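Notebook, February: house rules for the two-arm bench

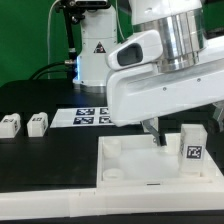
Kuster Lab, Manipulation Group

Started 9:15. Purpose of today was to go through the bench rules line by line with Géza and write down which ones we keep. The old sheet came from Stiker and it was written for one arm only, so half of it does not fit us.

Rule 1, markers. The printed sheet with the four markers stays flat on the black top and is not moved during a session. If somebody moves it, even by a little, the calibration is repeated before the next run. Loose marker blocks are parked at the side, with the marker facing outwards. Lilla asked if tape is allowed. Yes on the sheet, no on the blocks, the glue leaves a grey film and the edges of the print get dirty.

Rule 2, speed. 100 mm/s maximum when the fingers are below the tray wall. Above the wall the normal program speed. I would like 2 separate speed profiles with clear names, now they are called "slow" and "slow_new" and I have picked the wrong one already.

Rule 3, tray floor. The finger may come down to the floor but it must not push. Force limit stays at 15 N. Kgomotso thinks this is too generous for the thin fingers. To be checked with the Gidus gauge when it comes back from Viktória.

Rule 4, second arm. When only one arm is working, the other is parked in its home position and held there by the software lock. Old sheet says "switched off", I crossed it out. After switching on again we lose its zero and somebody must do the homing by hand.

Rule 5, cables. Nothing hangs over the black top at elbow height. Check by eye before each start, and write initials in the log.

Rule 6, warning labels must stay readable. No stickers on top of them, also not small ones.

Not agreed: who may change the limits. Noémi says only the person who signed the risk assessment. My opinion is two people, both present at the bench. We leave it open.

To do: new sheet in large print, rename the profiles, ask Viktória about the gauge.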